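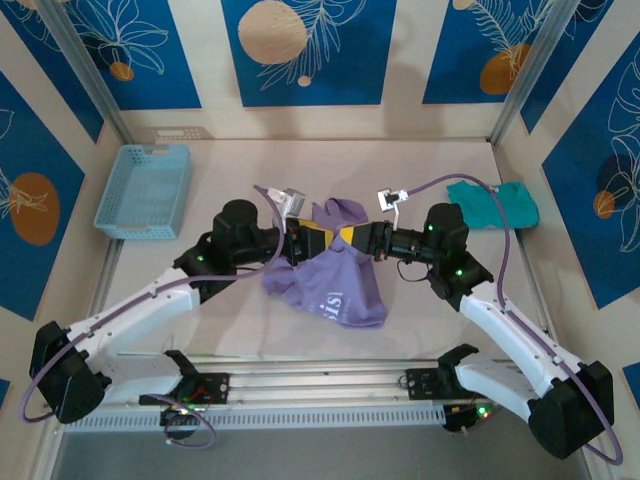
Technical reports > Brastura project > Cloth handling > Section 3

3. Collection of demonstrations

The Brastura set was collected at two sites, Satley and Letlow, with the same type of cell at both. Each cell has two arms, bolted to an aluminum rail along the front edge of the table, and a camera on each wrist in addition to the fixed camera that gives the view in Figure 1. We chose printed wall panels so that the policy does not learn to depend on a plain background – the leaves and circles in Figure 1 are one of the designs we used. The table surface stays pale in all cells. The wrist cameras have long cables, and these must follow the links with enough slack that the elbow can turn fully.

Figure 1. A cell with a crumpled lavender-purple cloth under the two grippers, a folded teal-green cloth at the right and a light-blue basket at the back left.

3.1 Procedure

An episode starts when the operator presses the pedal and ends when both grippers are open and away from the cloth. The operator moves a pair of leader arms, and the arms in the cell follow. We asked the operators to work at a comfortable speed and not to correct a small wrinkle more than once. In the first weeks we did not give this rule, and many episodes became very long at the end, where the operator was only making the edges straight.

Six operators took part. Every operator practiced for one afternoon before the recording, and the practice episodes are not in the set. In total we kept 2,000 episodes, of which 702 come from Letlow. The difference between the sites is explained by a late start at Letlow, where the rail had to be mounted a second time in May.

3.2 Starting states

The cloth is dropped on the table from the height of the hand, and it is not arranged after this. Garments with printed letters were kept in the set on purpose. The print gives the wrist cameras a strong feature, but it is also stiffer than the fabric next to it, and a grasp on the print slips more easily. We marked such episodes with a separate label, so a reader can train with or without them.

3.3 Rejected episodes

We removed an episode if one camera stream had a gap, or if the two grippers touched with force. The second case is common when both arms look for the same corner. Following the Baudry protocol, we kept episodes with a failed first grasp if the operator recovered without help. These recoveries are useful for training, as we show in Section 5.

Comments (3)

kettle_drum: Are the wrist streams saved at the same rate as the fixed camera? I could not find this in 3.1.

Author: Yes, all streams have the same rate. We will add it to the table in Section 4.

m.fold: We had the same problem with grippers touching at the corner. A short pause for one arm helped us a little.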